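Speaker notes: Linen, Wool and the Trouble with White
Wiswood Textile Evening, 8/2/23

Opening (go slow, people are still finding chairs)

Thank them for coming. Say how happy I am that a talk on white cloth filled a room! Mention the Nisgate mill book early, because half of them came for it.

Start with the question: what color is undyed linen? Let them shout. Somebody will say beige, somebody will say gray, and they're both right, depending on how the flax was retted. Dew-retted flax lies in the field and goes silvery. Water-retted flax comes out blonder. The white we picture on a tablecloth is something people worked very hard to get.

The bleachfields

My favorite part, so watch the clock. Cloth was boiled in lye, rinsed, and spread on grass for weeks, then soured in buttermilk, then back on the grass. The Nisgate book lists 276 pieces laid out in one season, with a boy paid to sleep beside them. Read the line about the geese.

Pause after the geese.

Then the chemistry, short version. Sunlight and moisture on the grass make small amounts of peroxide, and that does the whitening. The lye pulls out waxes and pectins. Chlorine bleach cut months down to days, and the fields went back to hay.

What "white" means to the eye

Ask everyone to look at a neighbor's shirt, then at their handout. Two whites side by side stop being white almost at once. One goes blue, one goes yellow. A fold is enough to do it on a single piece of cloth, with a cooler patch here and a warm gray one there.
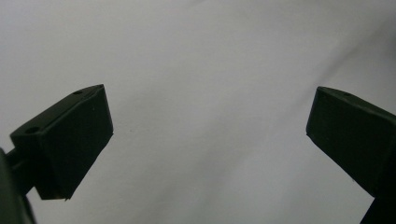

Baptiste Besson wrote to me after the Vidmar talk to say I was being unfair to the old laundresses, who knew perfectly well that their whites were yellow and reached for the blue bag every week. He's right, and I've added the blue bag since! A little ultramarine in the last rinse takes the yellow down, and the cloth looks brighter even though it is reflecting slightly less light. I love this. Modern optical brighteners go further and turn ultraviolet into visible blue, so a new shirt can glow under a club lamp.

If there's time: the Tostenex swatch book. Pass it along the rows, starting at the left. It has 67 whites in it, and the names are wonderful. Ask for the book back before the break (it went missing in November and I was miserable).

Comparing whites at home

People always ask how to judge cloth for a repair or a quilt. Give them the short answer:
Go to a north window, late morning.
Lay both pieces flat on something pale and dull, nothing shiny.
Look from straight above, then from low down, with the weave running the same way in both.
Wash a scrap of each before deciding.
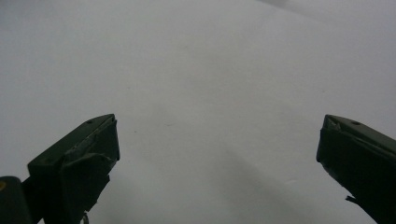

Wool, and why it's harder

Wool yellows in sunlight, so the grass does it no good at all. Stoving was the old way: damp wool hung in a closed shed with burning sulfur. Lovely soft white, terrible smell, and the yellow creeps back after enough washing. Peroxide does a better job now.

Show Thibault Delorme's blanket. Hold it up by the corners, it's heavy. He stoved half and left half alone, and after 25 washes the line down the middle is still there if you know where to look.

Questions

Allow up to 30 minutes. Likely ones: chlorine on silk (please don't), lemon juice (mild, fine on linen, rinse well), rust spots. Repeat each question for the back row. Handouts are by the door, and the mill book stays on the table with the gloves.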